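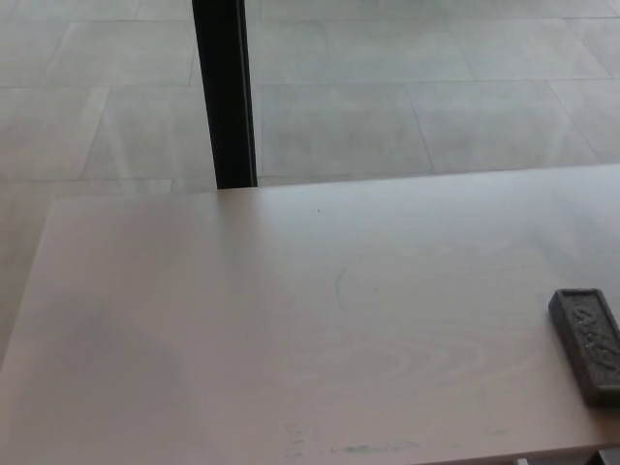
Table top at one of the demonstration cells, with the test block at right.

Site visit: Dodham demonstration hall, notes for the equipment plan

November 5, 2025
By the plant engineering desk
15 shares | 4 comments

The visit to the Dodham hall was booked in August, after our first quote for a bench-top handling cell came back well over the planning figure. The purpose was to see what a smaller cell needs from the building and the bench before we write the second request for quotes. Two suppliers show equipment there, Stikness and Kotetti. Integration work for both is handled by Schwaiger, who also run the hall.

The tour covers nine cells over two floors. We asked to spend most of our time on the ground floor, where the tables are close in size to ours.

Benches

The table is a line item that our first budget left out entirely. We had assumed the existing benches would do. Schwaiger's position is that an existing bench can be used if it stays flat under load and does not move when the arm stops hard, and that most shop benches fail the second test. The pale wooden top shown above is used for slow pick-and-place trials with light parts. It carries scuffs and a greenish-gray streak near the front, and there is a faint curved line on it that could be pencil or a scratch. For trials, surface marks like these are acceptable. For a camera-guided cell they need to be on the list, as the vision setup has to be checked against whatever background it will get in service.

The block on the table is dark gray, with a raised rim and a relief pattern on its upper face. It is a fair stand-in for our molded covers, which also have a rim and an uneven top. A suction cup sized for a flat face will leak on a surface of that type. Both suppliers quoted a finger gripper as the base option and suction as an extra. We will ask for finger grippers only, with one spare set of fingers per cell.

Floor

The hall floor is large gray tile. Our own floor is sealed concrete in the west bay and tile in the east bay, so the question of anchoring came up early. Schwaiger will not anchor a pedestal into tile without cutting through to the slab. The cost of cutting and making good is charged per anchor point and is not included in either supplier's price. Moving the planned cell to the west bay removes this charge but adds a longer air line. The second option is cheaper on paper, and we have asked maintenance for a price on the air line before deciding.

Lighting

Reflected light on the floor and a slight sheen on the table top prompted a question about glare. The Kotetti camera package includes a hood. The Stikness package does not, and the hood is sold separately. Neither includes a fixed light. Our east bay has high windows along one side, and a fixed light should be carried as a separate item if the cell ends up there.

Prices and terms

Prices given on the day were verbal and are recorded in the internal sheet. Points that affect the plan:

Delivery is some 15 weeks from order for either arm. Schwaiger needs four weeks after delivery for installation and acceptance.

The Stikness controller is included in the arm price. The Kotetti controller is listed separately, and comparison by arm price alone is misleading.

Operator training is charged per course. One course covers up to four people.

Service contracts are annual. Travel is charged on top for sites outside the Dodham area, which would include ours.

The spare parts list for the Kotetti arm runs to 444 entries. We asked for the short list of parts held in stock and will price only those.

Changes to our plan

The bench becomes its own line, with a steel frame specified and the top left open between wood and aluminum. Floor work is carried as an allowance until the bay is chosen. Grippers, hood and fixed light are to be quoted as separate items by both suppliers. Training and first-year service move from the operating budget into the project budget, which is where finance wanted them in the first place.

Still open: floor loading figures for the west bay, the air line price, and whether Schwaiger will run a trial on our own covers before we order. They have asked for nine sample parts with a drawing. Samples will be sent when the next molding batch has been released.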